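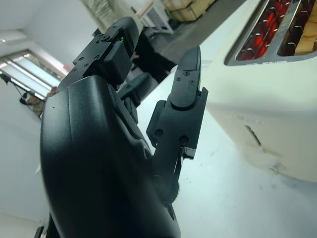 October, bench 2, started 7:40

Breakfast line trial, third week. Toast station again. Brahim Salem on the kitchen side, me on the arm, Mateja Kovačević in from 9 to watch the handover between stations.

Left over from last time: the lever press was fine on the Ulley toaster but the arm sometimes came in too steep and the housing got close to the body before the fingers were anywhere near the lever. Changed the approach so the wrist rolls earlier. Saved as approach_b. Kept approach_a in case.

Ran 43 cycles before lunch. A cycle here is bread in, lever down, wait, bread out, onto the plate. 9 needed a hand from one of us. Most of those were the pick at the end, where the slice sits low in the slot and the fingertips have little to hold. Two were the lever not latching. One was me hitting the stop too early and I have counted it anyway.

Lever: pushing with the side of one fingertip works better than closing on it. When it closes on the knob, any sideways error goes into the toaster and the toaster walks on the table. Brahim put rubber feet under it after cycle 12 and it stayed where it was for the rest of the morning. Position in the config was off by a few millimeters after he did that. Retaught it.

Heat: do not let the arm park over the slots while the coils are on. It did this in cycle 19 because the wait position was copied from the sandwich station and nobody had changed it. New wait position is back and to the left. Fingertip pads looked all right afterward, no marks I could find. Will check them again tomorrow and order a spare pair.

Wait time is still fixed. Brahim says this is wrong and he is right. The first slice of the day comes out pale and by the tenth it's darker on the same dial setting. A person at the station looks at it and pops it early. He wants a button so whoever is on shift can tell the arm "now" without walking over to the screen. Easy to do, there is a free input. Put it on the list above the gripper work.

Notes from the talk with the kitchen

Mateja asked Brahim to go through what the morning shift would be doing with the arm running. Writing it down while I remember it.

At present one person has toast, eggs and the pass. With the arm on toast they keep eggs and the pass, plus they load the bread tray and clear the crumb tray. Brahim's worry is that loading and clearing land at the worst time, right when the first big group comes down. He would sooner fill the tray once before opening. The current tray is too short for that. Eltitz have a longer one, and Mateja is going to ask for a price.

He also said the two newer people on his shift learned the kitchen by starting on toast. It's the one job where a mistake costs a slice of bread. If the arm has it, they start on eggs, and he doesn't like that. Mateja suggested leaving the arm off two mornings when someone new is in. No decision. I said it's one switch either way.

Hours: Mateja repeated that the trial is not tied to cutting a shift. Brahim asked for that in writing. She will send it to him and copy the rest of the morning crew.

The crew would like to know who they call when it stops at 6 a.m. At the moment the answer is me, and I'm not in until 7:30. Need a one-page card at the station: how to stop it, how to move it out of the way, how to carry on by hand. Brahim will write it, I will check it. His wording will be better than mine.

Afternoon

Total cycle count on the gripper is now 2177 by the Givumar log. Checked the screws on both fingers, all tight. Wiped the table down, crumbs had got as far as the base plate.

Tried the low pick with the lever lifted by hand first, holding it up past the stop. The slice comes up enough to grab. So the arm could do the same: lift, hold, pick. That takes two hands or some way to keep the lever up. A printed clip might do it. Sketch is on the back of the Yakubu invoice, pinned by the door.

Closing force down from 100 to 83 on the bread. At full setting it leaves two dents and Brahim wouldn't send that out. At 83 you have to look for them. Untested on the seeded loaf.

To do
Button input for early pop (me)
Card for the station (Brahim)
Tray price, letter to the crew (Mateja)
Clip for the lever, first print
Seeded loaf, 20 cycles, same settings
Delete the old wait position from the sandwich file so it doesn't get copied again

Powered down 16:50. Toaster unplugged.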